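Mail-order tomatoes, part two

2021-07-23

So the tomatoes are in, they're huge, and I have been insufferable about them for weeks. If you read my post back in May you'll remember I was nervous about ordering live plants through the mail for the first time. I grew up with my grandmother's seed trays on every windowsill, and the idea of a plant riding in a truck seemed a little cruel. Well, I'm a convert!

I ordered from a small nursery over in Sturnwood that only does heirlooms. They had 83 kinds of tomato on the list this year, and I read every single entry, twice, in bed, with a pencil. I wanted something for slicing, something for sauce, and something weird. The weird one is called Platuvero and it's a ribbed, purplish thing with green shoulders that tastes almost smoky (I had it once at the Norkstead farmers market and never got over it).

What I love about heirlooms is how different the plants are from each other, long before you get any fruit. One of mine has floppy leaves like a potato plant. Another grew so fast that I had to move up to the tall stakes in its second week. The sauce tomato just sat there sulking until the nights warmed up, and then it took off like it had heard a starting gun.
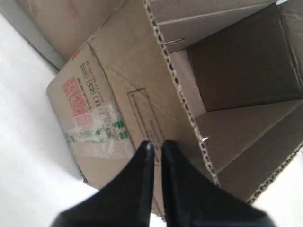

A cardboard box, opened up.

A few things I did this year that I'll be doing again. I gave the seedlings a full 7 days outside in the shade before planting, a bit longer each day, and I didn't lose one. I buried the stems deep, right up to the first good set of leaves, so they'd root all the way along. And I mulched with straw on day one, where last summer I kept meaning to and then it was August and everything had cracked.

Watering is where I've really changed my ways. I used to stand out there with the hose every evening and sprinkle, which felt lovely and did very little. Now it's a slow soak two mornings a week, down at the roots, with the leaves kept dry. We're at 2182 feet here and the afternoons get fierce, but the plants look happy and I've seen hardly any spots on the lower leaves.

The first Platuvero came off the vine last night. I ate it standing up at the counter with salt and a piece of toast, and I may have made a noise. There are six more coloring up behind it!

Next year I want to try the Ngubane, a yellow paste type that the nursery sold out of before I got my act together. If any of you have grown it, please tell me how it handles cool nights, and whether it needs a cage or can get by with a stake. I've got one bed left to fill and a lot of opinions about basil, so that'll probably be the next post.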